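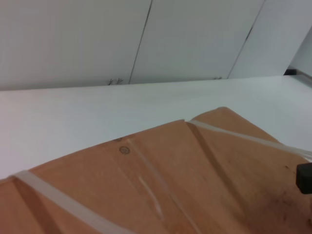 Subject: Re: [shopfloor] Strap removal cell, first month

10 Feb 2022
3 comments | 5 shares

Yesenia Cárdenas wrote:

> The Tason cell has been cutting and pulling plastic strap off incoming
> boards since we got it signed off. Plurkus, who did the integration,
> count 379 boards through it with no injuries. Two people have moved
> from strap work to grading. I think the list should hear some good
> news about automation for once, so there it is.

Yesenia, thanks for writing it up. I have some doubts, and I'd like to see them answered before the Echeverri site orders the same thing.

Start with the board at the top. Two straps, milky plastic you can partly see the wood through, and the wood itself has grooves running across it. There's a round mark near the middle that could be a knot or a screw hole, and a patch of dark specks and stains over on the right side. Anybody who has done this job by hand knows what they'd do next: run a thumb over that mark, tilt the board, decide if it goes on or gets set aside. It takes a second and it was never written into the job. The cell's job is the strap. So who looks at the board now?

I asked that at Prevley when they put in something similar in August. The answer was "grading will catch it." Grading did catch it, later in the day and with more boards behind it, and the graders got blamed for being slow. Their target stayed at 200 a shift. I would like to know if yours was changed when the two people moved over, and if they had a say in moving.

On injuries: good, and I mean that. Strap whips back and I have the scar on my wrist. But a month is short, and 379 boards is not a lot. What I'd want to know is how often somebody has to reach in and clear a strap the gripper lost hold of. At Prevley it was 49 times in the first month, and every one was logged as a "pause," so on paper the machine looked fine. If Plurkus keeps that number, please post it.

Also, pay. Strap work was the lowest grade in our shop. If your two are now grading, are they paid as graders? We waited 5 months for that and got half of it.

I'm not asking anyone to pull the thing out. I'd just like the next report to come from whoever stands beside it all shift.

Ray
(strap and stack, second shift)

3 comments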